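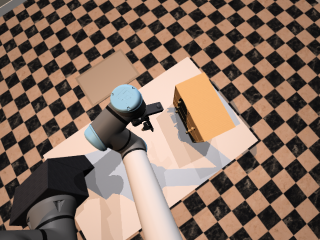 ## Faults and safety: Cosdale drawer task

These are the questions we get most often about the drawer task fault in Cosdale 2, the simulation package used with Teltden arm controllers. If you only run the Ruangrit block scenes, you can skip this page. Those scenes have no drawers and use a different grasp check.

### What went wrong?

The drawer task asks the arm to open a drawer in the wooden cabinet, pick up the small green part from the table and put it in the drawer. In the January build, some episodes were logged as complete when the part was still on the table. The drawer had been opened, the gripper had closed and opened again, and the scorer took that as a finished job.

The first report came from Paweena Tanasarn, who was replaying a batch before sending a policy to a bench arm. She stopped the transfer and sent us the logs. We reran the same batch of 1,000 episodes and found 70 that were scored as complete with no part in the drawer.

### Is this a bug in the arm, the gripper or the scorer?

There are two separate faults, and they happened to hide each other.

1. **Grasp signal.** The gripper reported a grasp whenever the fingers stopped before the fully closed position. A finger that stopped against the table counted as holding something.
2. **Scoring.** The scorer checked that a grasp had been reported, that a drawer was open, and that a release had followed. It never checked where the green part was.

Fixing either one would have exposed the other much sooner. Both need to be fixed before you trust the numbers.

### How do I tell a bad episode from a good one?

Replay the episode and look at the part. The log alone won't help, as the log is where the error is. Use the side camera for the approach and the overhead camera for the end of the run.

The pause before the descent is worth checking. The gripper should be over the part with its fingers empty. If your log already has `grasp = true` at that point, the flag was left over from an earlier contact and everything after it in that episode is suspect.

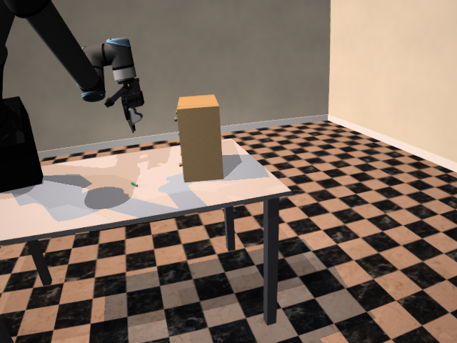 *Side camera: gripper above the table, nothing held, green part on the tabletop.*

After that, step forward to the first frame after the fingers close. If the arm lifts and the part stays on the table, mark the episode as a miss, whatever the scorer wrote.

### Can I use the wrist camera for this?

For some of it. The wrist camera has a very wide lens, and it is good for checking which drawer the arm is heading for. All six drawers of the cabinet can be in view at the same time if the wrist is turned toward the front. It is a poor choice for judging a grasp. The part is small, the fingers take up a lot of the picture, and straight edges come out bent. Two people here went through the same set of wrist replays and disagreed on enough of them that we stopped using that view for labels.

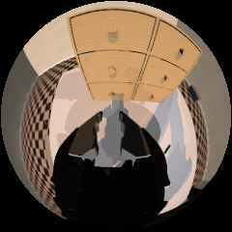 If the wrist view is all you saved, rerun the episode from its seed with the overhead camera turned on. The physics will repeat as long as the build number and the step size match. If you changed the step size in between, the replay will drift and you should treat the episode as unlabeled.

### Does an open drawer with nothing in it always mean a failure?

No. The drawer has to be opened before the part can go in, so an open, empty drawer is normal partway through a run. It is a failure if the episode has ended. Check the step counter. An episode that runs out at 300 steps is closed by the timer and should be scored as incomplete. An episode closed earlier was closed by the scorer, and those are the ones to look at.

A drawer can also be pulled open by accident. The bar on the gripper can catch a handle while the wrist is turning. In the old build this counted toward the score the same as a deliberate pull.

### Why is this listed as a safety matter if it only happens in simulation?

A policy trained on bad scores learns that pushing the fingers into the table is a good way to finish. In the simulator this costs nothing. On a bench arm it means repeated downward contact against a hard surface, with the controller raising force each time because it thinks it is holding something.

One site ran an affected policy on hardware before the notice went out. The arm pressed into the table, tripped its force limit and stopped. There were no injuries. The finger pads had to be replaced and the wrist was recalibrated. The operator was standing outside the marked area, as the site rules require. Please keep to that rule, and keep the stop button within reach during any first run of a new policy.

### I already have a policy on a bench arm. What should I do?

- Stop the arm and leave it in hold.
- Check which build the policy was trained on. The number is on the first line of the training log.
- If it is the January build, remove the policy from the controller. Lowering the speed is not enough.
- Look over the finger pads and the wrist mount for wear.
- Retrain with corrected scores before you run it again.

Policies trained on earlier builds used the old contact check and are not affected by the first fault. They may still have been scored wrong, so rescore them when you have time.

### How do I rescore old episodes?

Install the Gunedby patch and run the rescore tool on your episode folder. It reads the saved part position at the final step and compares it with the inside of the drawer. The part has to be inside the drawer walls and below the rim. Being close to the drawer doesn't count.

The tool writes a new score file next to the old one and leaves the old one alone. Expect it to take around 2 hours on a full batch. It skips any episode where object positions were not saved and lists those at the end. You will need to go through the skipped ones by hand with the overhead camera.

### What does a missed pick look like from overhead?

Find the green part first, then the drawer, then the gripper. In a missed pick the drawer is open and the part is lying on the table apart from both the drawer and the gripper. Shadows make this harder than it sounds, particularly next to the cabinet, so zoom in on the part before you label anything. For labeling work you can turn shadows off in the viewer settings. Leave them on for training.
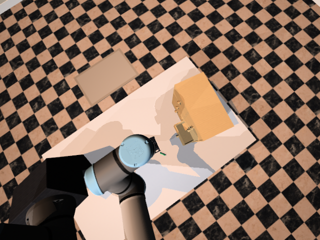

### Has the grasp signal been fixed too?

Yes, in the same patch. A grasp is now reported only when both fingers touch the same object and that object is not part of the table or the cabinet. The flag is cleared every time the fingers open, and again at the start of each episode.

The new check is stricter, so your success rate will probably drop. Ours did. Please don't loosen the contact threshold to get the old number back.

### Are any problems still open?

There are two that we know of.

The first is that the fingers can slip off the part when it is lying at an angle. The arm then carries on to the drawer with nothing in the gripper. This is scored correctly as a failure, but the arm does not try again.

The second is the handle catch described above. It no longer affects the score. We have not found a wrist path that avoids it for every drawer.

### What should I send with a bug report?

Send the build number, the seed, the episode log and the overhead replay. If it happened on hardware, add the controller's force log and say whether the stop was automatic or pressed by a person. Reports that involve hardware are read first. Everything else is sorted on Monday.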